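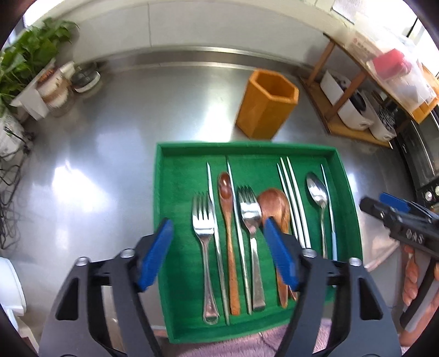
Forks, spoons and chopsticks in the green tray.

I gave up my car in April. It was a 20-year-old hatchback and the garage in Rastthorpe wanted 2671 dollars to get it through another winter. I said I would think about it, walked home, and sold it for parts the same week.

The bus is the 43. It stops five minutes from my door and runs to Gralberg by way of the hospital. I had lived on that route for years and ridden it twice. The first month I missed it a lot. I kept leaving the house as if I still had a car, looking for my keys at the time I should have been at the stop.

Groceries were the hardest part. I used to do one big shop and fill the trunk. Now I go more often and buy less, and I don't buy anything in glass if I can help it. Cat litter gets delivered. Potatoes I buy from the stand on Bednarek Street, which is close enough to carry them.

I also eat lunch in town more than I did. The return bus leaves at 1:20 and there is no point standing in the wind for it. A bowl of soup costs less than I was paying to park.

What I miss is driving at night with the radio on. I don't miss insurance, or scraping ice. I thought I would miss visiting my sister in Fivov, but there is a train, and she picks me up at the other end and complains about my bag.

I have kept the snow brush. It's in the hall closet with the jumper cables, and I suppose I should give both of them to someone with a car.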